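Chapter 7
Hard Floors: Sweeping, Damp Mopping and Knowing When to Stop

What you will learn in this chapter
Why dry soil has to come off before any water goes down
How to choose between a flat mop, a string mop and a small scrubber
How to measure floor cleaner and when to change the solution
What to do about a floor that still looks dull

I started out as a carpet person. For years I thought hard floors were what you did on the way to the real job, and I mopped them the way my aunt did, with a big bucket, plenty of suds and a lot of elbow. Then I was handed the keys to the Rincombe building, which had 12 corridors of vinyl and not one square foot of carpet, and I found out how little I knew! After a month of my mopping, those corridors were grayer than when I got there. I was washing them every night and they looked worse every week.

What I had been doing was making soup. I put water on top of grit, pushed the mixture around until it was nice and even, and let it dry. Most of this chapter comes out of that one mistake, so if you only have time to read the next section before your shift, read that one.

7.1 Dry soil first

Most of what lands on a floor indoors is dry. It's sand, dust, lint, hair, crumbs and bits of paper, and it comes in on shoes. Dry soil is easy to pick up while it stays dry. Wet it and it sticks to the floor, gets into the texture of the vinyl and packs down into grout lines, where you'll be chasing it with a brush later on.

So you sweep, dust mop or vacuum, and you do it properly. I like a treated dust mop for long open runs and a vacuum with a hard floor head for rooms full of furniture. Brooms are fine outdoors and in workshops, but indoors a stiff broom throws fine dust into the air and it settles again about the time you've put your mop away (ask me how I know). Keep a dust mop on the floor the whole way down. Don't lift it at the end of each pass, just swivel it and come back, with the same edge leading.

Edges are where you can tell who has been working. Swing a dust mop down the middle of a corridor and you'll leave a gray stripe along each baseboard - it builds up so slowly that the people who use the place every day stop seeing it. Do your edges first and then the middle.

7.2 How much water?

Less than you think. A damp mop should leave a film that dries in a couple of minutes. If you can see puddles, or if you're leaving footprints ten minutes later, you've put down too much.

On sealed wood and on laminate I use a flat microfiber pad, wrung out until it no longer drips when I hold it up. Water finds the joints in those floors, and once the edges of a board swell there isn't a cleaner in the world that will fix it. Sheet vinyl and glazed tile will put up with more, but why would you want to wait around for them to dry?

String mops have their place. I still reach for one for spills, for entryways in March when everyone is bringing in slush, and for rough concrete that would shred a microfiber pad. For daily work in offices and bedrooms, though, the flat mop wins every time.

7.3 Measuring the cleaner

Read the label, then do what it says. I know, I know. But the habit of adding an extra glug for luck is behind more dull floors than anything else in this book. Too much cleaner leaves a residue, the residue is slightly sticky, and sticky floors hold on to dirt.

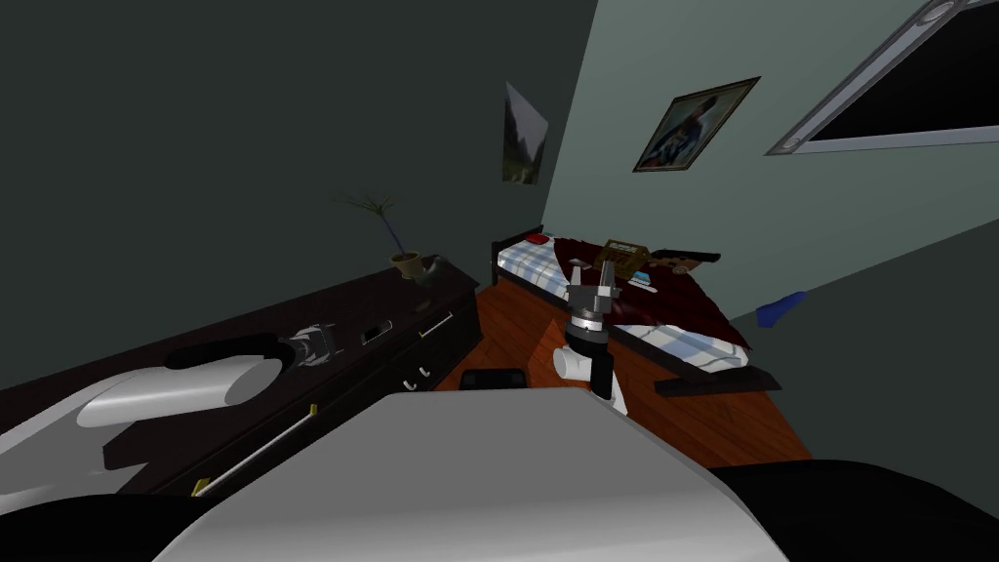 Geum wrote in after the first printing to say that the label rate was still too strong for the bedrooms at Ustwood, where the floors get hardly any traffic, and that cutting it by half and rinsing once a week had cleared up the haze. I've tried it since and I agree, at least for rooms where people mostly walk around in socks. I wouldn't do it in a kitchen.

Change your solution when you can't see the bottom of the bucket. At Ultico, where I trained the evening crew, we worked it out at one bucket for every 60 square yards of lightly soiled floor, and nearer 80 in the quiet wing. Your numbers will be different. Try it, write it down and tape it inside the closet door.

7.4 When the floor still looks dull

Before you order stripper, do a small test. Pick a spot behind a door, rinse it twice with plain warm water, dry it with a clean towel and have a look. If it brightens up, you've got residue, and a few nights of rinsing will probably take care of it. If it stays dull, the finish itself is worn, and you'll want the steps for scrubbing and recoating in Chapter 8.

Key terms
Damp mopping, dust mop, finish, residue, label rate, recoat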